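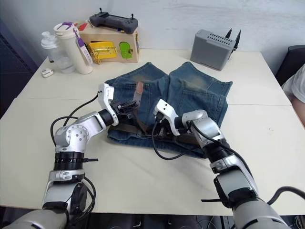
Belts were the last thing I expected to come home talking about. I had gone to the Zakow open day at Serkbridge for the dye samples and, if I'm truthful, for the promise of tea and a look inside a building I've been walking past for years, and instead I spent the better part of my afternoon thinking about waistbands. If you have ever bought a second-hand pair of shorts with the belt already in it, you'll know the small pleasure of it, as though somebody had thrown in a present. The blue denim pair on the white table had a brown belt at the waist and those lovely pale patches high on the legs that you only get from a garment that has been sat in, knelt in and generally lived in (or that somebody has paid extra to have put there, as I was to learn).

Search this site Go Menu

But I should start with getting there. The 407 bus drops you at the bottom of the hill, and from there you follow the railings until you see the old Serrano sign, which was left up when Zakow took the place on in 2000. Serrano made gloves and later handbags, and there are still people in the town who call the building "Serrano's" and look at you rather blankly if you call it anything else. The entrance is round the side, past the bicycle racks. I went round twice before I found it, and met a very nice couple doing the same thing in the opposite direction.

Zakow takes in worn clothes, sorts them, mends what can be mended and sells them on, mostly denim and mostly through its own shop at the front. We were taken round in groups of eight, which is a good size, small enough that everyone can hear and large enough that you can hang back and look at something properly without holding anybody up. I am a great hanger-back. My group moved off at two o'clock and I was already behind by five past, having found a tray of old buttons.

The sorting room comes first. It is long and light and smells of warm cotton, a bit like an airing cupboard, and all the denim arrives there in big canvas trucks on wheels. Our guide told us that the first sort is by weight and cloth and has nothing to do with size, which surprised me. Heavy old denim goes one way, stretchy denim another, and anything with a torn crotch seam goes into its own truck, to be looked at by the menders. There was much nodding at this. I think every one of us had a pair at home that would have gone straight into that truck!

Next along is the mending room, and I could happily have stayed there until they turned the lights off. The machines are old Rusard ones, bought when a workwear factory closed, and they make a deep, comfortable thudding when they go through several layers at once. We were shown how a worn knee is backed with a scrap of similar cloth and then stitched back and forth until the hole is more or less darned shut. The thread drawers alone were worth the bus fare. There must be every blue ever dyed in there, and then a whole drawer of the tan and gold shades used for topstitching, which vary far more than I had realised. Match the wrong tan to an old seam and your eye goes to it at once. I've been looking at my own seams ever since and finding them wanting.

Then we came to belts. A surprising number of garments arrive with one still in, and Zakow's rule is that a belt which came with its trousers stays with its trousers if at all possible. It is taken out for the wash, labelled, and put back at the end. That last job sounds like nothing at all. I have been putting belts through loops since I was at primary school and had never once considered that there might be a good way to do it with nobody inside the clothes.

It is really quite fiddly. A body holds a waistband open for you, and without one the loops lie down flat and hide. The garment will slide about on a smooth table too, so that you push the belt along and the whole pair goes with it. What helps is to spread the denim out first and get the creases away from the waist, then find each loop and lift it a little before you offer the tip of the belt to it. A firm tip makes all the difference, and this is where a woven belt with a leather end comes into its own. The braided part is soft and gives nicely when you sit down, but you'd never poke it through anything. The leather end does the leading and the rest follows.

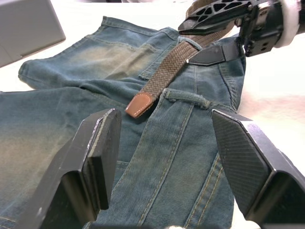 Somebody towards the back of our group asked whether it wouldn't be easier to do the belt up on its own and hang it over the hanger, as the department stores do, and said that she always ended up taking the belt out at home anyway to see if the trousers fitted without it. It was a fair point and it started quite a discussion. The guide's answer was that belts hung loose go missing, or get swapped for a better one by a customer with a keen eye, and that a pair sold with its belt threaded hardly ever comes back to the counter with a complaint. The questioner was not entirely persuaded, and I heard her taking it up again over the tea.

We were let loose to try it for ourselves after that, on some practice pairs that were past selling. Seven loops on mine, and I missed one, of course, right at the centre back where it matters most. You don't see it until the belt is all the way round and there it is, lying underneath looking smug. The trick (I was told, kindly, afterwards) is to lay the pair face down, so that the back loops are uppermost, and to keep one part of the belt held flat while you draw the other along. I tried again that way and it went much better, though I had by then put the buckle on the wrong side for a gentleman's pair and had to be put right on that as well. 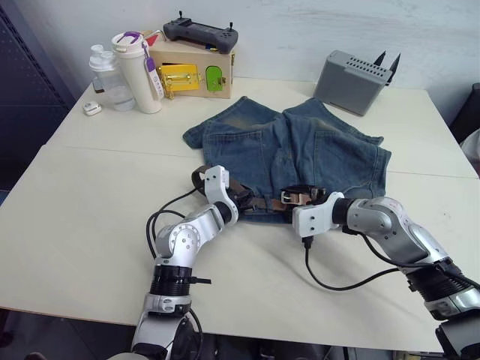

Shorts laid face down with the back pockets uppermost and the belt along the waistband, buckle towards the right.

I also learned a good deal about fading, having dared to ask. Real wear goes pale where the body bends and rubs, so you look at the edges of the pockets and the tops of the legs, and it comes unevenly, more on one side than the other if the wearer always kept keys in the same pocket. Fading that was put in at a factory tends to sit in neater shapes. Neither is thought any the worse for it at Zakow, and they are priced by the condition of the cloth, but I did enjoy being allowed to handle a few from the rails and guess. I was wrong more often than I was right.

Tea was in the old Serrano packing hall, with the hatch still in the wall where the glove boxes went through. The fruit cake was excellent and the tea was strong, and there was a table of offcuts in paper bags that you could fill for a small donation. I filled one and then, after a decent interval, another. The dye samples I had come for were pinned up along the far wall, and they were very handsome, the indigos especially, but by then the light was going and I gave them less time than they deserved.

A few practical things, for anyone thinking of going. The next open day is in March. There is a lift to the mending room, although you have to ask for it. Wear flat shoes, as the sorting room floor has rails set into it from the glove days. The shop takes cards, but the offcuts table only takes coins, and the last 407 back down goes sooner than you'd like, so check the board at the stop before you walk up. I bought a denim skirt for my niece and a plain brown belt for myself, and I threaded it on the bus.

Enjoyed this? Sign up to our newsletter and get new visit reports in your inbox. You can unsubscribe at any time.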